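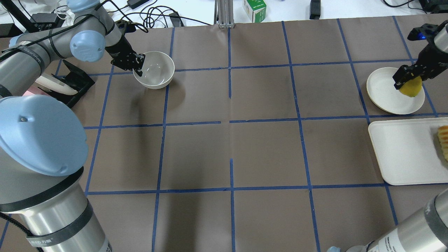

Two-arm demo at an open day: is the taped grid needed?

Posted by Jivow, Jan 10, 2020

We are planning a table demonstration for our open day in July, two arms with two-finger grippers, putting fruit and crockery where a visitor asks. I saw one run on brown paper marked into squares with blue masking tape. Do the arms use the tape, or is it for the audience? Visitors come in groups of 20 and we get 7 minutes per group.

Flanagan

It depends on the software. On ours the tape is for people: the operator puts the bowl and the plate back in the same squares between runs, and visitors can name a square when they ask for a move. Plain paper also cuts glare from a white tabletop. Tape the outer edges down first, then the grid, and press the crossings flat.

For 7 minutes I would plan two moves, one per arm. Lifting a bowl by the rim is slower than it looks – allow 40 seconds. A lemon is a good choice for the other arm as it is easy to see from the back row.

Stestwood

just use a plain table, we never had tape and it was fine

Janunness

Disagree with the above. Without marks our bowl crept towards one arm all afternoon and the last group saw three failed grasps. Also check that both arms can reach any square you let visitors pick. Ours couldn't, and we ended up crossing out the far row with a pen.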